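### 3.2 Wrapping soft, round things

Most work on wrapping starts from the box. A box has edges to fold against and corners that hold a crease, and the person doing the wrapping can stop halfway without losing much. We were far more curious about what people do with a round, squashy object and a sheet that is too light to stay where it is put. The answer was a delight to study!

The covering task paired a plush toy with a single sheet of thin white paper. We chose plush on purpose. The nap gives the paper a little grip, and the stuffing yields under pressure, so the shape being wrapped changes as it is handled.

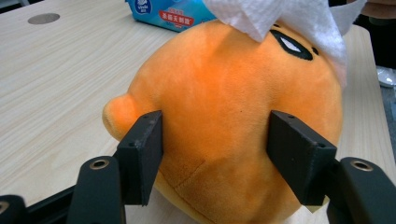 Idris Lougher and Lleucu Pumphrey coded 22 attempts separately and then compared notes. Two habits stood out. In the first, which we call *draping*, the sheet goes over the top and is left to fall down the side. In the second, *tucking*, its loose edge is pushed in against the body of the toy. Draping was quick but fragile — a small nudge could send the whole sheet sliding. Tucking took more patience and held far better.
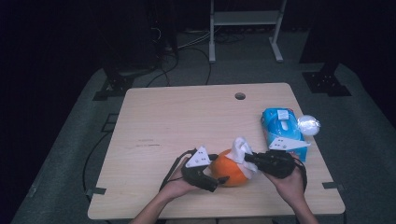

Crumpling deserves a word of its own. Gough's early notes on parcel work treat a crumpled sheet as a spoiled one, and we began with the same view. With round objects we now think the opposite: creases let flat paper follow a curve, and some of our neatest results came from the most rumpled sheets.
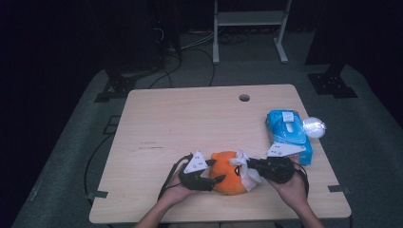 **Figure 4.** Orange plush toy with crumpled white material at its right side; blue tissue pack and translucent ball towards the back right of the table.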